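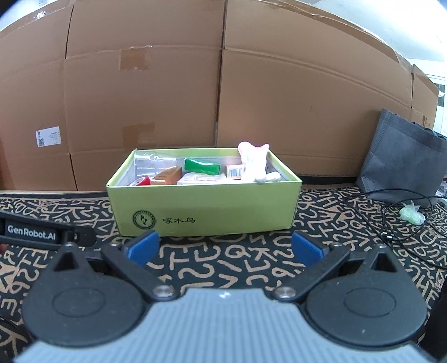
The green box, open on the patterned carpet.

Search this site Go

February
By Dexter Soriano

I'll say it again, because people at open houses keep asking me – please stop waiting for the perfect month to buy a condo! I hear it every winter. Prices will dip in spring, rates will dip in summer, and then it's winter again and you're still renting in Kistside.

Take the Lacson building. It has 124 units, and when 14 of them came up for resale last year, everybody I know decided it was a sign of doom. It wasn't. A few owners had moved for work, a few had outgrown two bedrooms, and the nice corner ones went in a weekend.

What bugs me more is the monthly dues. Folks will haggle for days over the price and never open the reserve study (I did this myself on my first place, and paid for a new roof three years later). Ask for it. Read it with coffee on a Saturday. If the seller's agent gets cagey, walk.

Would I buy at Wasari today? Sure, if I planned to stay a while. For a quick flip, no way.

3 comments

Consolacion Lumanlan: Dues at our place doubled. Wish I'd read this first.

kistsider: Easy to say when you already own, Dexter.

M.T.: Any thoughts on Skillau? Parking looks awful.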